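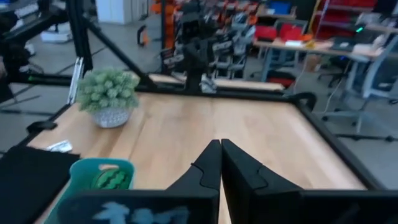 The slow return of the repaired table

In the town of Setance there are two shops that sell new furniture and one that will not sell you anything at all. The third one is the busiest. Beca Powell opened it in September, four years after she left her office job, and by the spring she had a waiting list that she keeps in a school notebook with a pencil tied to it.

Her trade is old tables. People bring her the ones they grew up with, which have rings from cups, burns from pans, and a leg that moves when you cut bread. She does not try to make them look new. "If you want new, the road to the new shops is very good," she told me, and continued to scrape.

I came to this subject by my own kitchen. My mother-in-law gave us a table with planks that had opened so much that a coin could fall between them. I asked for a price at a large workshop, Halex, and they answered that it would cost more than buying another. This is true for many tables. A full repair with Powell costs $500, and for this money you can find something decent in a box, with the screws included.

So why do people pay? I asked this to Osian Beddoe, a retired bus driver who was waiting with his table top wrapped in a blanket. He thought for a long time. His children did their homework on it, he said, and one of them pressed so hard with the pen that you can still read part of the seven times table. He had one request for Powell, and it was to leave the numbers.

This kind of request makes her work difficult. Sanding a whole surface is quick. Sanding it except for a patch the size of a hand, and then making the color agree on both sides, can take her two days. She uses a hard oil from a small maker, Tokarz, and puts on thin coats with an old cotton shirt. Between the coats she waits, and during the waiting she answers the telephone, mostly to say no.

The planks themselves are a separate question. Wood becomes wider in humid months and narrower when the heating is on, and a table that is glued too strictly will crack somewhere else. Powell prefers to leave a small gap and explain it to the owner. Some owners are disappointed. One took his table home and filled the gap himself with putty, and in winter he brought it back with a split as long as his arm.

She has been asked to teach, and she is considering it. The evening school has offered her a room, but it is on the second floor and there is no elevator, so every table would go up the stairs and down again.

My own table was ready on a Tuesday. The gap is still there, smaller now, and it collects crumbs. Powell gave me a wooden skewer for cleaning it and told me not to use a knife. I have used a knife twice.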